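Workshop book – 1/2/26

Farina gate, second go

Picked up where we stopped. Old gate back on the trestles, hinge side down. Latch side has dropped 16 mm since it was hung in July, measured off the post with the long level. More than I wanted. The brace is running the wrong way, my fault, I flipped the drawing when I marked out and then flipped it back when I cut. Brace wants to start at the bottom hinge and go up to the latch corner. Ours goes the other way so all it does is hang there being heavy.

Took the boards off one at a time, pencil marks on the backs so they go back in the same order. Nearly all the screws came out clean. One snapped under the head, drilled round it with the plug cutter and got the stub out with pliers. Whoever used the black drywall screws on the middle rail please don't, they've rusted to nothing. The outdoor ones are in the green tin.

Rails

Top rail fine. Bottom rail soft at the hinge end, the awl goes in further than it should. Water has been sitting in the mortise. Cut back to sound wood and there wasn't enough left for a tenon so new bottom rail it is. Had a length of larch put by for the bench, used that. Slightly thicker than the old one, planed the back face down till it matched by feel.

Tenons cut on the bandsaw, shoulders by hand. First one tight, second one sloppy – shim glued on the cheek and pared back. Not pretty but it's inside the joint. Drilled a weep hole up into the bottom of each mortise this time so water can get out. Should of done that on the first one.

Glue

Priritz for the dry fit side, meaning the side I could get clamps on properly. Opens slow in this cold. Tub says keep it warm and the shop was at 2 degrees when I unlocked, so the tub and the rails went next to the heater until lunch. Still stringy. Would not trust it under pressure on a day like this without the heater going all night. Left in clamps, blanket over, heater on low.

Checked diagonals before walking away. Out by a hair, pulled the long clamp over on the skew and they came in. Check again before the clamps come off, it creeps.

Brace

Laid the new brace over the frame and scribed it straight from the job, no measuring. Angle came to 37 degrees off the bottom rail, writing that down as I will want it for the other gate. Birdsmouth at both ends. Cut proud and planed to the line. The fit at the bottom is good. Top end has a gap you could get a business card in, will close up when the boards pull it in, or it won't and I'll wedge it.

Gridar mitre fence still slipping. Locks up tight, does one cut, then it's moved. Took the cam apart, cleaned out the resin, put it back, same again. I think the pad has worn. Clamped a block behind it for now. Leave the block on.

Hinges

Tranamitz strap hinges arrived, the heavy ones. Nicely made, but the holes are further apart than on the old pair so the old holes in the post are no use. Plug those with larch dowel and epoxy, drill fresh. Coach bolts through the top strap, screws will do for the bottom. Packed a washer behind the top one as a trial and it lifts the latch end nicely, keep that in hand in case it drops again.

Post itself is sound. Rocked it hard and nothing moved at ground level. Was half expecting to dig it out.

Boards

Roughly 14 to go back on, some want replacing, will see once they are all laid out. End grain on the bottoms is grey and open. Plan is to trim the bottoms at a slant so they shed water, then stand them in a tray of preservative overnite. Leave a gap between boards this time, a nail's width. They were butted up tight before and had nowhere to go when they swelled, which won't have helped the frame.

Colour – the dark green is nearly finished and the lid was left off so there's a skin on it. Strained what was left through a pair of old tights. Enough for the frame, not the boards. Either buy more or leave the boards bare. I'd leave them bare.

Odds and ends

Low angle plane wants sharpening, chatters on the knots.
Dust bag on the sander is full again.
Offcuts of larch are on the top shelf, NOT for kindling, they are the dowels.
Bandsaw blade has a good week left in it at most. Spare is hanging behind the door.
Cutting sheet for the other gate still has the wrong brace on it, correct before anyone cuts from it.

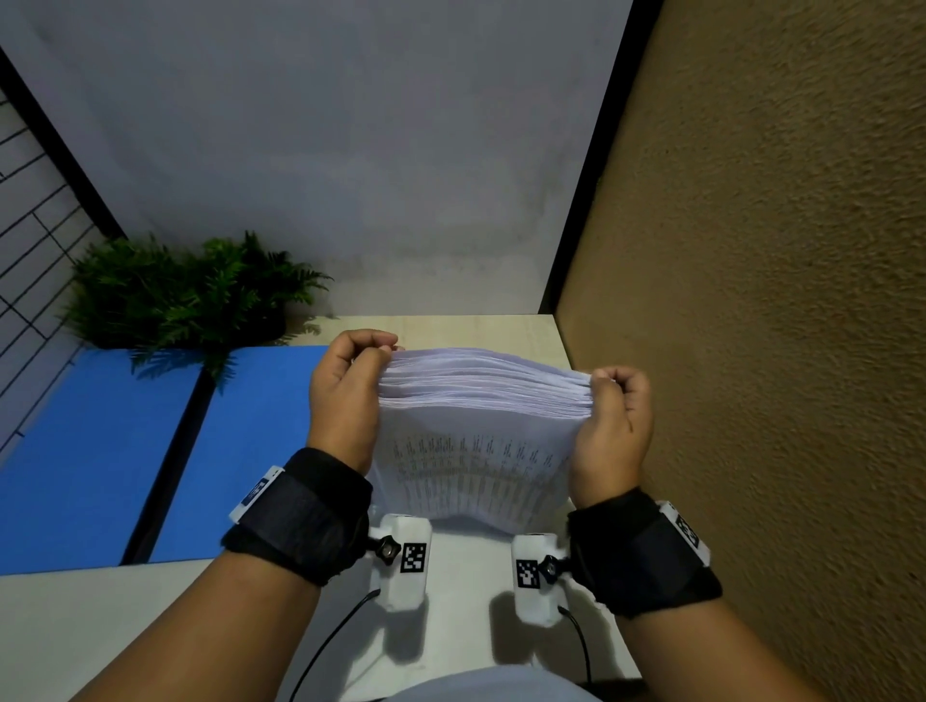
To do next

Clamps off, diagonals again, then peg the tenons.
Plug post holes and let the epoxy go off properly.
Brace in, check the top gap.
Trim and soak boards.
Order a pad for the fence.
Hang it before the path gets relaid, otherwise the ground clearance is a guess.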